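Tile book, entry 32: the green floor, continued
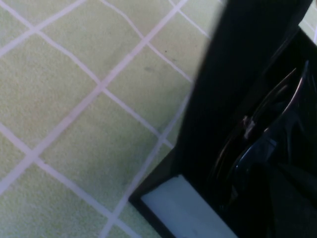
Trinham, Sunday, May 16, 2021

I came in for an hour to look at the green and stayed until the light went. I love this color. It sits between yellow and green and changes its mind depending on where you stand. In the lower left of the photo it goes a bit gray, nearly lavender, and then farther up it warms into a proper spring green. Same glaze recipe all the way across, as far as I know, so I put that down to the light and nothing else. Worth remembering before anyone starts remixing.

What I keep coming back to is the surface. It reads soft, almost like felt. Paula Bălan asked me last month whether we had switched to carpet, and I have decided to take it as a compliment. The matte we were chasing all through January kept coming out chalky, like blackboard, and it was no fun to look at for long. This one has a fuzz to it that seems to hold the light in. I want more of it!

Notes on the matte, so I don't have to reconstruct them later:

Glaze is the Rampersad base, second version, sieved twice. The first version settled into a brick at the bottom of the bucket overnight and took two of us to stir. The second stays up much better. Still needs a good stir before each batch, and I got lazy near the end of the run, which may show up somewhere in the last boxes.

Brushed, three thin coats, each one across the last. Dipping gave a smoother face and I liked it less. The brush is where the fuzz comes from, I'm fairly sure, though Themba Mthembu thinks it is the slow cool. We should fire one dipped and one brushed side by side and settle it. I would be delighted to be wrong, since dipping takes a quarter of the time.

Slow cool: held at the top for twice as long as the test batch, then left shut until the next afternoon. No peeking. I peeked on the test batch and paid for it with 4 cracked tiles.

Grout. White, thin joints, laid on the diagonal. I went back and forth on white for ages. Gray would be kinder in a kitchen, but the white draws the grid so crisply that the pale green gets a bit of a lift from it. My lines wander, though. They bend a little where they cross near the top and again along the left side, and the width goes from a hair to something a good deal fatter. Part of that is the tiles (hand cut, no two edges quite alike) and part is me working without spacers because I thought I could see straight. From standing height I rather like the wobble. It looks like somebody's hand was there. The Flondon people may feel differently, as they are the ones who will be walking on it, so I'll ask before I commit to doing their whole hallway this way.

Spacers for the next panel regardless. Boltik sells a soft kind that gives a little with an uneven edge, and I have wanted an excuse to try them. If they pull the joints too even I'll take out every other one and see how that looks.

Two marks to look into. One tile toward the upper middle has a tiny dark speck on it, and just down and left of that is a faint grayish smudge. The rest looks clean. The speck could be iron coming through, or a crumb of something sitting on top. Try a fingernail first, then a damp cloth. If it is iron it stays, and I am not going to lift a tile over a freckle. The smudge I'd guess is grout haze, in which case the usual wipe with a barely wet sponge and a dry towel right after. Do not use the blue scrubber on this glaze. I did that on an offcut and it left a shiny patch you can find with your eyes closed.

Quantities, because Themba asked. The hallway needs 624 tiles with the cuts at the door allowed for. I'd like to make a few boxes over, since matching this color later from a fresh bucket will be a gamble. We have clay for 2,000 at this size, so there is room to be generous, and I have half a mind to use what's left on a splashback in the workshop. We look at that wall all day long. It may as well be green.

Sealer question is still open. I put the satin one on a broken piece and the felt look went straight away, it just turned into a nice ordinary tile. The penetrating one on the other half of the same piece changed almost nothing, maybe a shade deeper. Left both halves on the window ledge with a ring of coffee on each. Please don't wash them up.

For next week:

Fingernail and cloth on the speck
Brushed and dipped tests in the same firing, same shelf
Order the soft spacers
Ask Flondon about the joints, and show them the panel in person, because the color is no good on a phone
Read the coffee rings
Stir the bucket properly, all the way to the bottom, every batch

Paula wants to try a border in the same matte but darker, something close to moss. I have a pinch of the right oxide left and might mix a cupful tomorrow just to see.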